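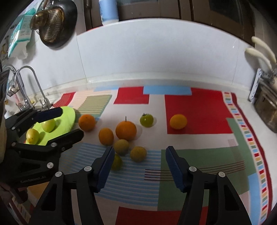 3. The Course Project and How the Recordings Were Made

3.1 Setting and students

The project ran inside a one-semester elective at Ridgeway, open to anyone who had passed the introductory programming course, and it drew a nicely mixed group. Some of the students had built robots since middle school, and others had never held a screwdriver for longer than it takes to change a battery. We put them in teams of 6 and gave every team the same job for the term: collect demonstrations of a household task by hand, train a policy on them, and bring the result to the showing in October. Lucinda Oyelaran taught the weekly meeting, and Marcus Begay looked after the hardware and answered a truly heroic number of messages about it.

We had taught an earlier version of the course with a teleoperated arm, and while the students liked the arm very much, most of them spent the term waiting for a turn on it. Hand-held grippers let the teams work at the same time, and in ordinary kitchens, so the second version of the course was built on them from the first week.

3.2 The task

Each team chose its own task from a short list we called the Pradell set. The one we follow most closely in this paper is fruit sorting with two grippers, shown in Figure 2. One hand keeps a plate steady while the other picks fruit from the counter and sets it down on the plate. It sounds easy, and with bare fingers it is, but the students soon found that the plate hand needs as much practice as the picking hand. A plate held by its rim wants to tip as the load shifts, and the person holding it has to make small corrections the whole time.

Figure 2. Two-gripper fruit sorting on a kitchen counter. The gripper at left holds the green plate, with two fruits on it; the gripper in front is open, with more fruit of mixed size and color on the tablecloth.

We asked the teams to keep the backgrounds busy. A bold printed cloth, like the one in Figure 2, gives a vision model plenty of edges and color blocks to get confused by, and we wanted the students to meet that problem early, while there was still time to talk about it together. Several of them grumbled, and one team wrote a rather lovely page in its notebook about whether a red rectangle could ever be mistaken for a tomato.

3.3 Recording and review

By the end of the term the class had recorded 1263 demonstrations, which we refer to as the Wisano recordings. Every one was watched by a student from a different team, who marked it as keep, trim or discard and wrote a line saying why. We had worried that this would feel like a chore, but the review meetings became the liveliest part of the week — people argued happily over what counts as a clean grasp and whether a dropped fruit that is picked up again should stay in. We decided in the end that it should, as long as the recovery was complete.

Of the full set, 71 demonstrations were discarded. The comments left beside them mention hurried starts and plates tilted too far, and we come back to them in Section 5, where we look at how the students' ideas of a good demonstration changed between the first review and the last.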